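28 Oct 2020

Up at five thirty and out of the house by six. Stestport is farther than it looks on the map and the last stretch is all two-lane road behind trucks. I had coffee in the car and a roll I had packed the night before. Got there with twenty minutes to spare and sat in the lot with the heater on, looking over my notes from May, when this visit was first supposed to happen and got called off.

The open day was run by Kultex in their building behind the rail yard. You had to sign up ahead of time and they took us in small groups. Masks on the whole time, a sheet to sign at the door, and a squirt of hand gel that smelled like cheap tequila. My badge had the company name spelled wrong. I left it.

The first hour was the warehouse side. They have 600 bins on a shuttle system that brings parts to the pickers, so the pickers stay put. I liked that part more than I thought I would. It was quieter than our place by a long way. One of the shuttles stopped halfway down an aisle with an orange light on, and a woman in a gray vest walked over, opened a panel, pressed something and closed it again. She did it like a person who does it every day. I asked how often they stop and got a number per week that I did not write down and now can't remember. I should have written it down.

Next came the Sukprasert line, which packs small boxes. The guide said 3000 boxes on a normal shift, 3716 on the best one so far. I timed it on my watch for a bit and it seemed to be keeping up with the normal figure. The boxes go through a check at the end, and the bad ones get pushed off to a chute. I stood by the chute for a while. Most of what came down had a crooked label. We have the same trouble with labels at work, and I wanted to ask what glue they use, but the group had moved on by then and I had to hurry to catch up.

Lunch was a boxed sandwich, eaten standing outside. Turkey. It had stopped raining. I talked with two men from a furniture plant who had driven even farther than I had, and they said they had come mostly for the robot in the afternoon. I said I had come for the packing line. One of them thought that was funny.

After lunch we went over to the Plematora rooms. They do household work, or want to: laundry, tidying up, that kind of thing. There was a talk first with slides, too long, and the projector kept going to sleep. The one thing I copied down was that they have 1536 recorded practice runs so far and think they need many more. The man giving the talk was careful about what he promised, and I trusted him more for it. He said a towel is harder than a bolt. I can believe that. 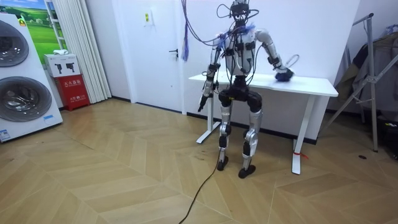
My main question all day had been what a machine like this does with something soft, as everything we handle at work is either hard or in a box. They let us watch for a good while, and I got one picture from their fixed camera. It has a dark blue fuzzy thing on the table and the robot's left hand down on it, with the other arm just hanging at its side. I had not expected so many cables. They loop all over the head, and there is a long black one that runs off across the floor from between the feet, so I asked about batteries and was told that was a separate project. The knees stay bent the way mine do when I lift something off a pallet. Having the big white washer-dryer in the same room made it easier to think about what they want it for. I also noticed the floor, the same zigzag wood pattern my aunt had in her dining room.

Questions ran over and I stayed for most of them. A lady asked what it would cost and they would not say. I asked how long it takes to set up for a new task, and the answer was "days, sometimes" - fair enough, it takes us days too.

Left at four. Missed the turn for the highway and had to go back through town, which cost me fifteen minutes. Stopped for gas. Home after dark, reheated the soup, called work to say I would be in at seven tomorrow.

To do: write up the shuttle system for the Monthly, one page. Ask Kultex by email about the weekly stops and about the label glue. Send in the mileage. Parking was free so there is nothing to claim there.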